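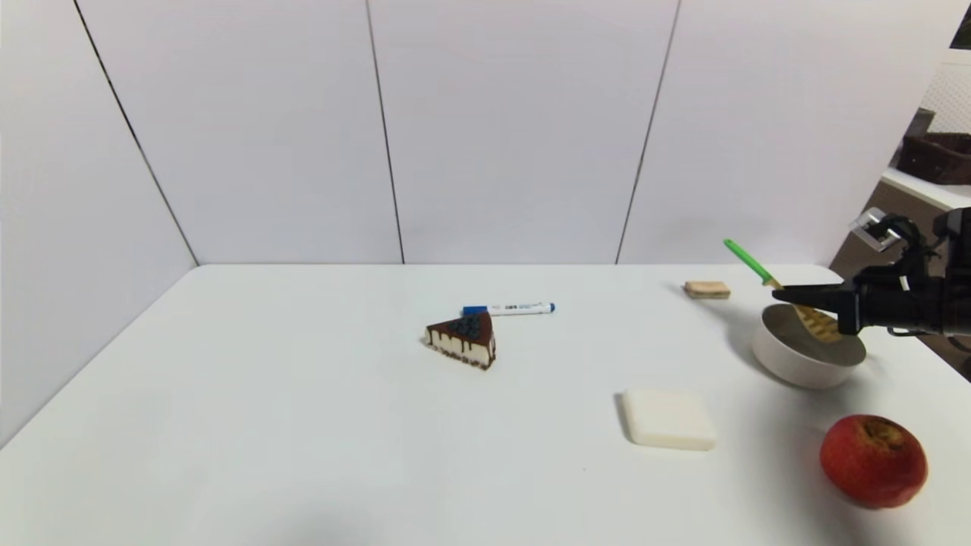
The spatula over the bowl, with the cake slice and the apple left out on the table.

Visits > Labs > Primberg

Reports Calendar Places About

4 min read

Dralis opened its Primberg workshop to visitors on 11 Aug 2025, and I went along with the morning group. The company teaches robot arms to do kitchen and table jobs. Most of the floor is given over to small booths with white walls, each with one table.

Vesna Papadopoulos runs the teaching side and took us through. An operator moves a hand controller, the arm follows, and the whole movement is recorded. One recording is called a take. A simple job needs 100 takes before they train anything on it. The spatula job is at 2000 and still going, because the blade can meet the side of the bowl at so many angles.

The table is set differently between takes. We saw a marker pen, a wafer and a white block lying out with the cake slice. The operator leaves them alone and works at the bowl.

Rima Hourani let three of us try the controls. My first attempt put the spatula handle into the rim. There is a short lag, and you have to stop your hand before the arm seems to need it. A shift at the controls is 40 minutes, then a break. She said new people grip too hard and get sore wrists.

In the next room they teach by hand. You take hold of the arm and push it through the motion yourself. It felt heavier than I expected, but I got a cup onto a shelf on the second go. Papadopoulos prefers this for slow jobs and the controller for anything with a tool.

Bad takes are kept and marked as bad. I asked how many there were and she said too many in August, when the new operators start.

The tour runs 130 minutes with the talk. Take the Jallgate bus and get off at Nimri, then walk back past the bridge. Parking is for staff only. Closed shoes are required, and bags go in the lockers by the front desk.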